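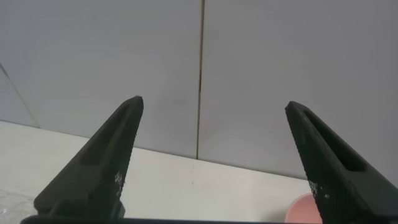
Gripper fingers, open

Subject: Re: [tv-chat] Badgate season two?

On 29 January 2025, Jagadeesh Bhat wrote:
> Gave up on Badgate after the first episode. Too many
> people shouting in a hotel kitchen. Does it get any
> better or should I move on to Workum?

Jagadeesh, please go back to it! The pilot is easily the weakest hour (they hadn't figured out what to do with the night manager yet) and by episode four I was staying up way too late. The one where the wedding party and the health inspector show up on the same evening is so good, I watched it twice in a row.

Season two is even better. 19 episodes, which sounds like a lot, but they fly by, and they finally get out of the kitchen and up to room 307. I won't say more than that!

Workum is fun too, only much slower, and you need the subtitles on for the ferry scenes. Milagros liked it more than I did.

Has anyone started Cencombe yet? I've got the first two saved and would love to compare notes.

Pavithra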